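Subject: Re: [vukbridge-users] Duplicate records after Monday's nightly import

On Monday evening the list received:

> We run Vukbridge between a Buson catalog and a Voicu index. After the
> last import we have 263 records in Voicu that appear twice. The titles
> and shelf marks match, the internal IDs do not. Nothing was changed in
> the config. The log has no errors, only a line saying "key fallback
> applied" a number of times. Is it safe to delete the second copy of
> each? And should we turn off the nightly job until this is sorted?

Yes to the second question, not yet to the first.

The "key fallback" line is the cause. Vukbridge builds its match key from the control number plus the source code. If the source code field is blank, it falls back to a hash of title, date and shelf mark. A record that was first imported with a full key and later arrives with a blank source code gets a new key, and the index treats it as a new item. The bridge logs this at info level, so you won't find it by searching for errors.

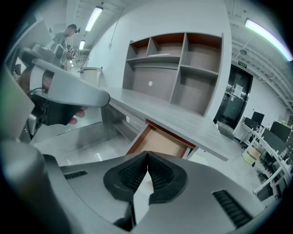

Before deleting anything, check which copy holds the links. In Voicu, loans and holds attach to the internal ID. On our system the older copy had them in every case except 11, where a hold had been placed during the day on the newer one. Those had to be moved by hand.

The order that worked for us:

1. Stop the nightly job.
2. Export both copies of each pair, with the link counts.
3. Move any links from the newer copy to the older one.
4. Delete the newer copies.
5. Fill the blank source codes on the Buson side.
6. Run the import in dry mode and read the "would create" count.

If step 6 reports anything above the number of items you have really added, stop there and look at the keys again. Do not run step 5 before step 4. The bridge will match on the full key, update the older copy, and leave the newer one orphaned – it then drops out of the pair report and is much harder to find.

As for why the source code went blank with no config change: look at the export template on the Buson side. Saving a template in the web form clears any field mapping that uses a default value, even if you only edited the description. We lost ours that way in August. Compare the saved template with a backup, and look at the mapping block near the end of the file.

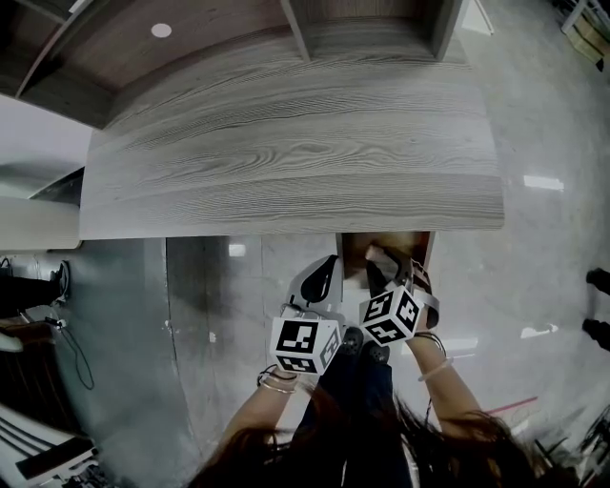 There is a setting, strict_keys, that makes the bridge reject a record with a blank source code. It is off by default. With it on, the record goes to the reject file and the rest of the batch continues. We have had it on for around 7 months and the reject file is usually empty. I would turn it on before you restart the job.

One open point. The Vuvo connector has its own copy of the key code and ignores strict_keys as far as I can tell. If you also feed Vuvo, check there for the same pairs. Ours had 14, all from the same batch. Has anyone here found a way to make it use the shared setting?

--
vukbridge-users mailing list
To unsubscribe, send a blank message to the list's -leave address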